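Jun 23, 2019
By Samina Ghumman
Print | E-mail

This site uses cookies to remember your settings. By continuing to read you accept our cookie policy.

Baskets, racks and the back shelves at Betholm

The supply room at Betholm has been a sore point since the move in April. Most of what came over from the old building arrived in cardboard cartons, and most of it stayed in them. Anyone who needed labels, tape, spare cable or the good scissors opened four or five cartons before finding the right one, and then left them open. Hammad Pirzada and Humaira Mirani have now gone through the whole lot, and the new arrangement is in place.

The cartons are gone. Small supplies now live in plastic baskets, and the baskets sit either on the shelves or in a wire rack. We went back and forth on lidded bins for a while. Pirmin Camenzind wanted them on account of the dust, and he has a point, but with a lid on, people stack things on top and the bin underneath never gets opened again. Baskets with slots in the sides also let you see that something is running low before it runs out.

Color is used as follows. Yellow is for anything you can take without asking: pens, pads, tape, rubber bands, batteries in the common sizes. Black is for items that are signed out and come back, such as adapters, the label printer and the hand tools. If you find a pair of pliers in a yellow basket, please move it. The sign-out sheet is on the clipboard inside the door. Write your name and the item. A line that says "tool" is no use to the person looking for it.

The racks took longer than expected to choose. We tried a freestanding wardrobe-style unit from Dulov first, and it was too deep for the wall by the window. What we settled on is a plain black wire rack that holds a basket between its sides. A tapered basket goes in from above and rests by its rim, so check that both ends of the rim are seated before you let go. If it sits crooked, lift it straight up and start again. Pulling it forward bends the wire, and we have already straightened one.

Please don't overfill them. Paper is the worst offender. A full basket of copy paper weighs far more than a full basket of cable ties, and paper has its own shelf at floor level anyway, to the left of the door.

Some figures for those who asked. The sort-out turned up 108 separate kinds of item, of which five had no known use and have been put on the give-away table in the hallway. There were 300 unsharpened pencils. We will not be ordering pencils. The budget left over from the shelving goes toward a second rack for the Nostville office, where Wajid Orakzai has been keeping everything in two filing drawers and a suitcase. He has asked for the same color system so that people who work at both sites don't have to learn another one.

Labels are the part that is not finished. The black baskets have theirs, printed, on the front below the rim. The yellow ones have masking tape with marker on it, and the tape peels off the slotted sides, so Humaira is going to try tie-on tags. If you have opinions about tags, tell her before she cuts them all out.

The supply room will be open during the usual hours. The key is at the front desk, and the spare is with Hammad in room 103. Anything left on the sorting table at the end of the day will be put back where the list says it belongs, so take your own things with you. Two coffee mugs and a phone charger are already waiting to be claimed.

Thanks also to whoever left the box of Tatlı pastries next to the clipboard. They were gone by noon. Requests for items we don't stock can go in the envelope on the back of the door, and Pirmin will go through them when he does the next order.

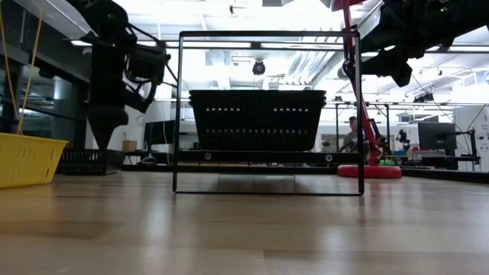
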